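Call for participants: lidded pot handling and table setting sessions

Posted 4/29/20
Reference: Pridusmont household goods sessions, block 2

Pridusmont is looking for adults who cook at home to take part in a block of paid sessions on large lidded pots. The work covers lifting and replacing lids, carrying by the side handles, storage, and washing up. The sessions are held at our test kitchen in Brerkadau. No professional kitchen background is required, and previous participants may apply again provided that they did not attend the block held in February.

Background

Pridusmont writes handling notes and packing instructions for shops that sell kitchen goods. A large pot causes more queries than any other item on our list. The usual ones concern lids that are put back at an angle, handles that are too close to the wall of the pot for a thick oven glove, and labels that leave a residue after washing. The written guidance in use at present was put together from returns forms. It does not record how people hold and move a pot in an ordinary kitchen, and the present block of sessions is meant to fill that gap.

The results will be used to revise the handling sheet known internally as Erovine. A copy of the revised sheet will be sent to all participants who ask for one.

What participants do

Each session lasts 100 minutes, including a break. Participants work alone at a table or worktop, with a member of staff in the room to read out the tasks and take notes. The tasks are as follows.

1. Take the lid off the pot, put it down on the table, and replace it so that it sits level in the rim. This is repeated with dry hands, with an oven glove and with a folded tea towel.
2. Rest the lid partly across the rim, as one might during simmering, and leave it there while stirring with a long spoon.
3. Lift the pot by both side handles and move it from the table to the hob and back. The pot is empty for the first round. For later rounds it holds a measured amount of cold water.
4. Pour from the pot into a jug over the sink.
5. Remove the maker's label from the outside wall with the materials provided.
6. Wash, dry and put away the pot and lid in a cupboard of standard depth.
7. Complete a two-page form on grip, balance, noise and ease of cleaning.

Nothing is heated in this block. Tasks with hot food or hot water will be advertised separately.

The equipment

The pots are plain stainless steel cooking pots with metal or part-glass lids. Participants are not asked to compare makers, and the form has no question on price. Tables are covered in a checked wipe-clean cloth. The lines on it are used when noting where a pot or lid has been put down, so participants are asked not to pull or smooth the cloth during a task. If it moves, tell the member of staff and the task will be started again.

Participants may bring their own oven gloves. These must be clean and free of holes. Please do not bring your own pots, lids or cleaning products.

Who can apply

Applicants must:

- be aged 18 or over
- cook at home at least twice a week
- be able to lift a full washing-up bowl from the floor to a worktop without discomfort
- be able to stand for up to 27 minutes at a time
- have no current injury to the hands, wrists, shoulders or back
- read English well enough to follow a printed task card

We need both left-handed and right-handed people. Left-handed applicants were under-represented in February and are particularly welcome. People who wear a wrist support may apply for tasks 5 and 7 only - please say so on the form. Anyone with a known reaction to nickel should not apply, as the tasks involve repeated contact with steel.

Employees of Pridusmont, and people living in the same household as an employee, are not eligible.

Payment and travel

Participants are paid a fixed sum for each completed session, by bank transfer. The sum is stated in the confirmation letter, along with the travel allowance for the applicant's postcode area. A session stopped by us is paid in full. A session stopped by the participant is paid by the task. Receipts are needed for rail and bus fares. There is no parking at the building, but there is a public car park 500 metres away on the Magbanua side of the canal.

Working conditions

The test kitchen is on the ground floor with step-free access. The worktops are of fixed height. A lower table can be set up if this is requested at least two working days ahead. Flat, closed shoes must be worn. Rings and bracelets should be left off, both for safety and to keep the steel from being scratched. Lockers are available.

Written notes are kept under a participant number. Names and bank details are held apart from the notes and are deleted once payment has cleared. Participants can withdraw their notes at any point up to the printing of the revised sheet.

How to apply

Ask for the application form at the Brerkadau office, or by post, quoting the reference at the top of this notice. State your preferred hand, the size of the largest pot you use at home, and whether mornings or afternoons suit you. Forms with no preferred hand given will be returned. Each applicant will receive a written reply, with a place, a reserve place or a refusal. Reserve places are filled in order of receipt, often at short notice.

Attendance at one session does not commit the participant to a second. Those who complete two sessions will be offered first refusal on the next block, which deals with draining and straining.

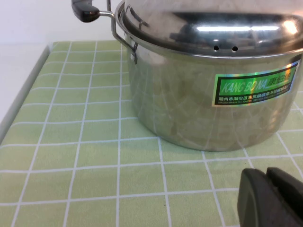
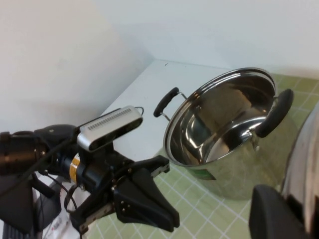
Stainless steel pot and lid on the checked table covering.

Sessions are arranged in the order in which completed forms arrive. The list closes when all places and reserve places have been filled, and a notice to that effect will be put up at the Brerkadau office.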